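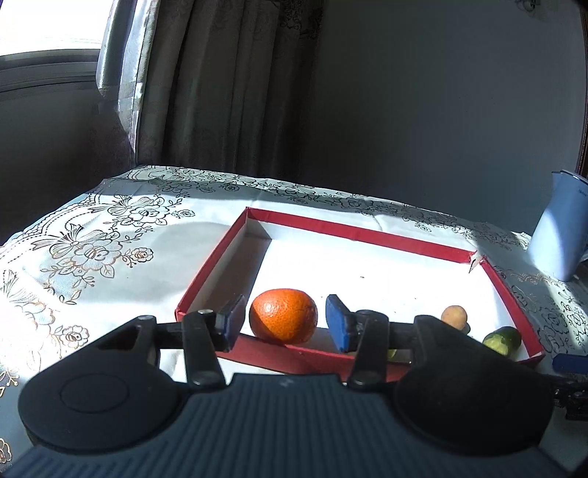
Siiri Avotiņš asks whether a candidate for the Clurden town council has to live in the ward at the time of filing, or only by election day. She rents in Urel, has signed a lease in Ward 6 that starts in October, and the filing window closes before then.

2 answers

Answer 1 (accepted)
By filing. The Clurden charter, section 7, says a candidate must be "a resident and registered voter of the ward when the petition is submitted." A signed lease with a future start date is not residence. The clerk checks the voter file against the address on the petition, and if they don't match the petition is returned without a signature count. You need 70 valid signatures from the ward, and the ones you gathered don't carry over to a later cycle.

The at-large seat only requires residence in the town. Urel is outside the town line, so that doesn't help you unless you move sooner. Ask the landlord for an earlier start date in writing, then re-register the same day.

Answer 2
I don't think they enforce this. When Ots ran in Ward 7 he was still getting mail in Urkero and he got 1,113 votes. Just file and see what happens.

Comment on answer 2: Where you get mail is a separate question. He was registered in the ward. Filing with a wrong address means signing a false statement, and any voter can challenge it.

Comment on answer 1: Does the clerk take petitions on the last day until close or until noon?

Reply: Noon. It's on the form.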